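About us

Hello, and welcome to Rinen. We're a small workshop that sets up, looks after and repairs two-handed robot cells, and that's all we do. I'm Jelle Wuyts, and I started the place after years of being the person everyone phoned when a finger stopped closing properly. I still answer most of the phone calls myself, so if you ring and hear a drill in the background, sorry in advance!

The cell we get asked about most is the one we call Dai. It's a white wavy-edged table, a pair of black many-fingered hands and a black backdrop, and it has been taken apart and put back together more often than I'd like to admit. Everything we offer customers gets tried on Dai first — new cables, new finger joints, new software from Runico (they write the control side, we do the spanners).

Setting up a cell starts with the hands. We zero each finger with the power low, move the wrists through their full reach and watch what the cables do, then bring in a few everyday things with awkward shapes. Ribbed, rounded things are my favourite test, as a fingertip that's a hair out will find every groove.
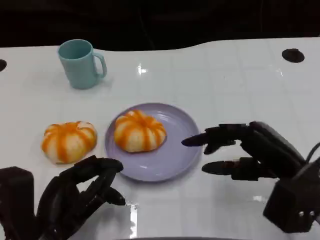
Dai with both hands at the lavender plate, mug at the back.

I keep the same few objects for every check and I'm quite fussy about it. If you swap the plate halfway through a job you no longer know whether the hand has changed or the plate has. Our check sheet has 76 lines on it, and yes, I've been told that's too many. The lighting gets a line of its own. A glossy table throws glare back up at you, so we look at the reflections before we touch a single setting, and then look again once the lamps have been on for a while.

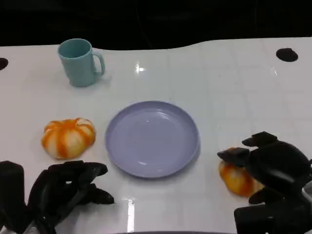 Right hand round one of the small pumpkins, left hand open.

Looking after a cell is slower, quieter work, and I love it. We log every service visit in a little program called Skilline — as of April 20, 2025 it holds 1254 entries, going back to my very first customer. Most of them are dull: a screw nipped up, a connector cleaned, a thumb that needed its zero point nudging. The dull ones are what I read before a visit, though, because the same thumb usually turns up again a few months on.

Repairs come to us by post or we come to you. We carry more than 504 spare parts in the van (the good biscuits live in there too, behind the finger tendons). If a hand has to stay with us, we run it on Dai before it goes home, and you get the filled-in check sheet in the box with it.
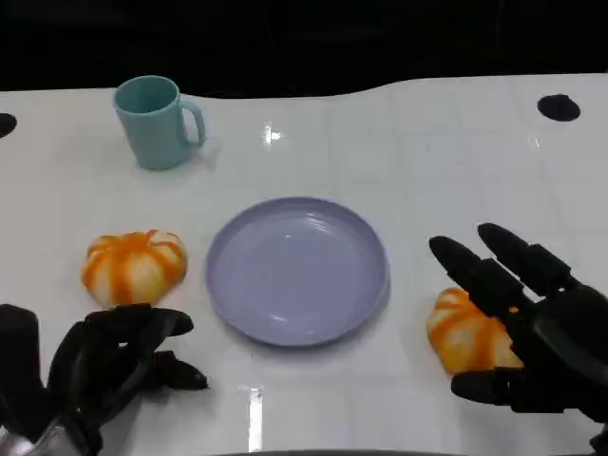
Can you look after a cell that somebody else put together?
We can, and plenty of our work is just that. Send us whatever drawings and notes you have, and we'll do a first visit to zero the hands and check the cabling before we agree a service plan.

If you'd like to come and see the workshop, drop me a line first so I can clear a chair. Bring your broken bits along if you've got any — I'm always happy to have a look over a cup of tea.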